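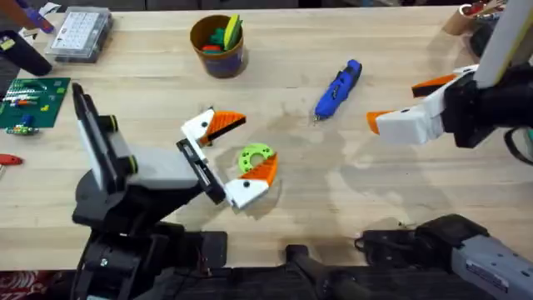
Dataset notes / Hobby bench / Small tools and printed parts

Hi, I'm Ewan Mahuika, and these are the notes for the bench part of Flivuvo, my collection of pictures of things people leave lying on worktables. There are 1,079 pictures in the full set and 266 of them are in this folder. Everything else (kitchen drawers, the shed, the sewing corner) has its own readme, so go look there if you came for spoons!

The two things to label in the first picture are the blue rotary tool in the middle of the table and the lime-green printed part. The tool gets the label "rotary tool, handheld" with the bit included in the outline — please don't give the bit its own label, I tried that for the first 171 pictures and had to go back and merge them all one Tuesday night. Its switch doesn't get a label either.

The green part is "printed part, ring, partial". I know it's tempting to write "bracket" or "gear" or whatever it reminds you of, but stick with shape words. It has round holes through its face and a curved cutout on one side, and the holes stay inside the outline (no cutting them out one by one, please, life is short). Where something overlaps the part, stop at the visible edge and tick "partly hidden".

The table is "tabletop, wood, light". The big darker patch on it goes under "surface mark". I used to call these "spill" and then "water", and both names still turn up in the old Urnance export, so map them over if you're using that one.

Files: labels are in bench_labels.csv, one row per thing. The column called "angle" is which way a tool points, and it's blank for anything without an obvious front end.

Known problems: 4 rows have the tool's color down as "teal". I'm fixing those in the January update.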